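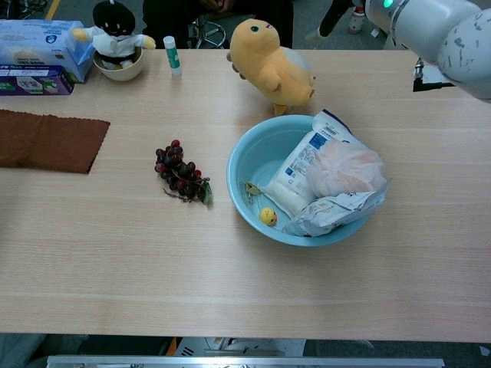 When does the new water rate start? It starts with the July bill, and the first bill at the new rate will go out at the end of that month.

Nistside Residents Association
Minutes of the general meeting, April 2023

Present: 29 households, plus the office. Apologies from three households on Brinus Lane.

1. Minutes of the last meeting
Read and approved with one correction. The drain repair was on the lower road, not the upper road.

2. Water rate
The office went over the letter from Plutine, which supplies the water. The fixed charge goes up to 30 dollars a month from 28. The charge for use stays the same. A member asked if empty units pay the fixed charge. They do. Another member asked for the old and new rates to be printed side by side on the first bill. Agreed - office to ask Plutine.

3. Meter readings
Several members on Brinus Lane had estimated bills over the winter. The meter boxes there fill with leaves and the reader could not get the lids up. Members to clear their own boxes before the next reading. The office will send a reminder with the newsletter.

4. Lower gate
The gate sticks in the open position. Lui quoted 300 dollars to replace the hinge and reset the post. A second quote was asked for and has not come in. Moved and seconded to accept the Lui quote. Carried, two against.

5. Parking
Cars are still being left across the hydrant by the mailboxes. The curb will be repainted. Towing was discussed and left for now.

6. Other business
The notice board key is missing - whoever has it should return it to the office. A request for a second bench by the pond was held over to July.

Meeting closed at 8:40 p.m.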